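# Painting the Staniforth Stairwell

My project for the spring studio was a mural on the back stairs of the Staniforth building. I worked with Amber Heywood, and our advisor was Leanne Sowerby, who let us pick the wall ourselves (big mistake, we picked the one with corners!).

## The idea

We wanted a river that only joins up when you stand on the second landing. From anywhere else it's just loose blue shapes. The palette came from the old mill signs in Anthorpe — rust, cream and two blues.

## How we did it

I drew the whole thing on paper first, then we marked a grid of 66 squares in chalk and copied it across 4 surfaces. The ceiling piece took three tries and a very sore neck. Roy Lockwood lent us his scaffold tower and showed us how to cut in along the handrail without tape.

We used flat exterior acrylic for everything. The darker blue dried patchy, so it got another coat in May.

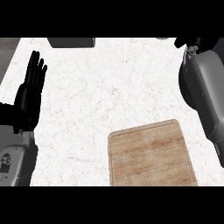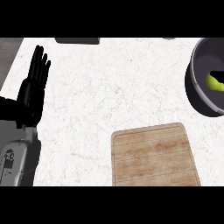
## What I'd change

I'd prime the window side properly, and I'd make the river wider at the bottom. Amber still thinks the cream is too yellow — I like it. We're hoping to try a smaller one in Cevenwood next.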